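Facilities Service Desk
Rivadwood Building, Ground Floor
Request category: Cleaning and floor care
Status: Closed, with follow-up item open
Opened by: Anel Mahlangu
Assigned to: Chantelle Joubert

Summary of request

Litter was reported on the tiled floor of the ground floor room. The requester also stated that the long-handled dustpan does not sit evenly on the tiles, so that fine dust passes under the lip and has to be swept a second time. The requester asked that the dustpan be replaced and that the cables on the floor be reviewed.

Log

Monday, 8:40 a.m. (A. Mahlangu)
Request submitted. The floor was last polished in June. Paper scraps are easily seen on it, but dust is not, and staff have been leaving the room before the second sweep is done. Tools in use are the standard broom and long-handled dustpan from the Flultska supply list.

Monday, 9:15 a.m. (C. Joubert)
Request accepted. The requester was asked to confirm whether the gap occurs throughout the room or only at the grout lines. Please also confirm that the dustpan has not been bent or dropped.

Monday, 10:05 a.m. (A. Mahlangu)
The gap is noticed mainly where the lip crosses a grout line. In the center of a tile the pan collects normally. No damage has been reported to me.

Monday, 1:30 p.m. (C. Joubert)
Room visited. The following checks were carried out.

1. Dustpan lip. The lip was tested with a strip of paper at several points. The paper passed freely under the lip when the pan lay across a grout line and was held firmly when the pan lay within one tile. The lip is not warped.

2. Broom. The bristles are in fair condition and do not require replacement. The handle was tightened by a half turn.

3. Floor during cleaning. Larger litter such as paper can be taken up in one pass. Small items that staff may want to keep should go in the tan basket and be kept out of the dustpan.

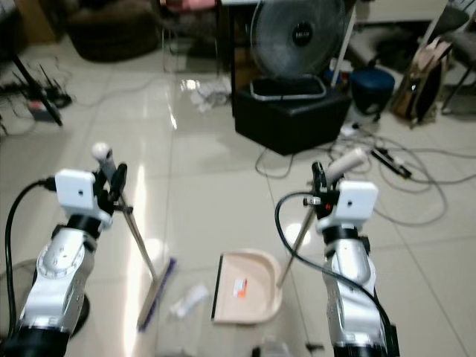
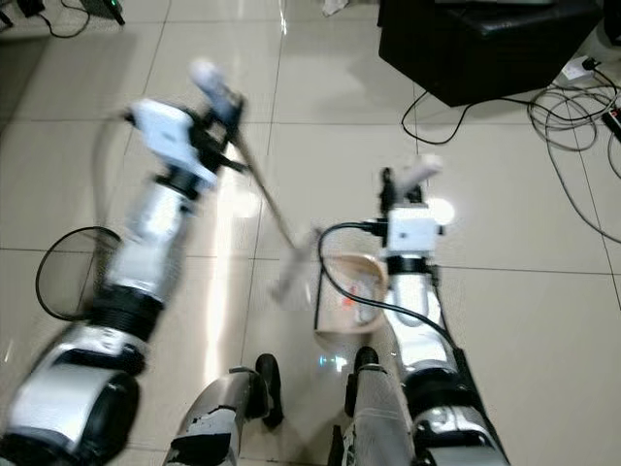
4. Cables. The cables and power strip near the ottoman lie directly on the tiles and catch dust. They prevent the broom from reaching that part of the floor. The fan does not need to be moved from the ottoman for sweeping, but it should be switched off first.

Finding

The dustpan is serviceable. The cause of the reported fault is the position of the pan in relation to the grout lines. A replacement is not approved at this time. The Mtshali pan with a rubber lip was considered, but it is supplied only in cartons of 8 and the present request does not justify the order.

Instructions to staff

Place the pan flat within a single tile, with the full width of the lip in contact with the surface. Sweep toward it in short strokes. Draw the pan back a few inches and repeat until no line of dust remains. Finish with a dry cloth along the grout.

Monday, 3:20 p.m. (A. Mahlangu)
Instructions received and posted in the supply closet. The method was tried on the side of the room nearest the door and the result was acceptable. I have no objection to closing the request provided that the cables are dealt with separately.

Monday, 3:45 p.m. (C. Joubert)
Request closed. A follow-up item has been opened with Coker for cable covers. The length required is around 55 feet, and the quoted cost of 1,570 is awaiting approval. Until the covers are fitted, staff should sweep up to the cables and should not lift or unplug them.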